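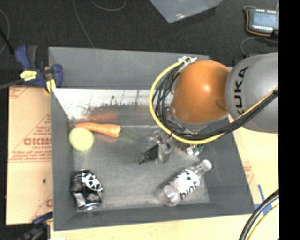
Prososholm Robot Lab

Thursday's bench notes, November 8, 2018. We're comparing two grippers on the KUKA arm this month, same bin, same arm program. Short thread.

The bin stays clamped for every run. In February we let it sit free on the board and it crept toward the arm a little with each grasp. The numbers from that week went in the trash.

Objects in this round include a carrot, a ball, a crushed can and a clear plastic bottle with a white cap. The carrot is a real one and gets replaced when it goes soft.

Gripper A is the Kultus two-finger. Gripper B is our own copy of it with wider fingertips, cut at the shop in Cetville. Both bolt to the same plate, so a swap takes 17 minutes including the touch-off.

Total grasps logged so far: over 3,000. Of those, 318 were on the clear bottle, which we track on its own sheet.

The bottle is the hard one for both. The depth camera reads straight through the clear part and gives us the bin floor. Where there's a label we get decent points – so most good grasps land on the label.

The can is easier than I expected. Dents give the fingertips something to catch. B does better on it than A.

The ball goes the other way. B's wide tips push it along the floor before they close. A just picks it up.

Cables: tie them high and leave a big loop. With a short loop the last wrist joint pulls on the connector at full turn, and we lost an afternoon to a fault that came and went.

Controller is the Bhatt box, running version 2 of the firmware. Version 1 would stop the arm any time a finger touched the wall. The new one backs off and tries again, and it's slower by a bit.

Next up is the same set with A's tips covered in thin rubber – I'll add those runs to this thread when the sheet is full.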